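Teaching Two Arms to Pack a Bag: Our Project Report

Belmiro Cordeiro and Dörte Lenz
Lurwood project semester, group Pimero

Why we chose this

When we started in January we wanted something much bigger, as I suppose every group does. The first plan was a kitchen helper that would unload a whole grocery delivery, and our supervisor listened very kindly to all of it and then asked us how many examples we thought we could collect before the end of the semester. We went away and did the math and came back with a paper bag and some snacks. Looking back, I am very glad we did, because even a paper bag and some snacks kept two people busy for months.

The task as we finally wrote it down goes like this: there is a paper bag with rope handles on the floor of the cell, there are snack packets, and two arms have to get the packets into the bag. We also record the task in the other direction, taking packets out and laying them on the floor. Dörte suggested that one quite early, mostly so that we would not have to reset everything by hand after each run, and it became a proper second half of the data set.

The cell

We did not build the cell ourselves and would like to thank the group before us, who did. It has two arms side by side on an aluminum rail, a floor with a gray marble pattern, and walls in orange and blue. We were a little worried that the pattern and the decorations on the walls would confuse the model, and we talked for a long time about covering them with plain board. In the end we left them alone, and our thinking was that a shop counter or a kitchen is not plain either.

Recording is done by teleoperation. One person holds the two leader handles and moves them, the arms follow, and the joint positions and camera pictures are saved together by a small program we named Nalla. It is not a pretty program – the start button is the letter N and so is the stop button – but it never lost a file for us, and we became rather fond of it. A second program, Pant, plays an episode back at four times the speed so that the other person can go through it and mark it as keep, redo or unsure.

How we collected the examples

We recorded 253 episodes in total and kept 110 for training. I know that sounds like a lot to throw away, and it hurt at the time, so I would like to explain it properly.

The early episodes were mostly us learning to drive. Belmiro moved quickly and stopped often, and I moved slowly and hardly ever stopped, and when we trained a first model on the mixture it did something in between that neither of us would ever have done. It would come down nicely over a packet, hang there, and then drift away. We sat down and wrote a one-page guide for ourselves: approach from above where you can, close the gripper once, lift before you move sideways, and do not go back to fix a packet that has landed crooked in the bag. After that we recorded everything again from the beginning.

The second thing we learned was about the bag. A paper bag is a very soft and moody object compared with a box. It leans, it folds at the top, and if an arm brushes it on the way past it may tip. In the first weeks we marked every episode with a tipped bag as a redo. Then the model, which had only ever seen upright bags, had no idea at all what to do with one that was lying over, and of course that was the first thing that happened to it. From then on we kept those episodes as long as the run itself was clean, and we even began 30 of them with the bag already tipped.

The third thing was variety. Our habit was to put the packets down in the same comfortable places, close to the middle, within easy reach. Dörte made a set of 10 starting layouts on cards, and we drew one before each recording and laid the packets out to match. It slowed us down, and there were evenings when we grumbled about it, but the difference in the trained model was easy to see. We also tried to mix sizes, with little packets next to bigger snack bags, and to let both arms have their share of the work.

One more small matter, for anybody who takes over from us. Crinkly packets change shape every time they are gripped, and after enough runs they look quite tired. We replaced ours twice. I would recommend keeping a few of the old ones in the mix, so that the model gets used to them too.

What we would do differently

We would write the guide first. We would also label as we go and not save it all up for the last weeks, when we were going through episodes until ten at night and arguing about what "unsure" meant. And we would ask a third person to drive for a while, because two styles are not many, and I suspect that our model has picked up some of our bad habits along with the good ones.

Packing and unpacking in the cell, with both arms in use:

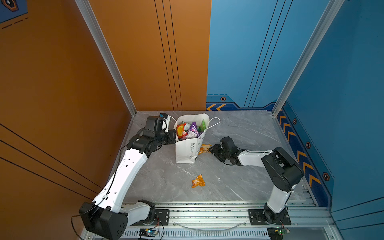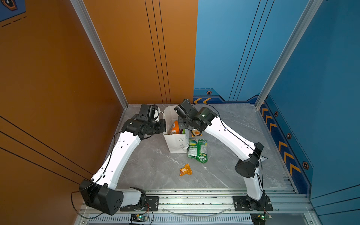
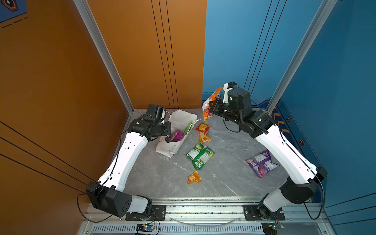
Dörte Lenz adds that she would keep the tipped bags separate next time, with a label of their own. In her opinion we mixed them in too late and too freely, and it is now hard to say how much of the improvement came from them and how much came from the layout cards, which we introduced in the same two weeks. She would train once with them and once without before recording anything new, and she has offered to leave her list of the 30 episodes in the project folder for the next group.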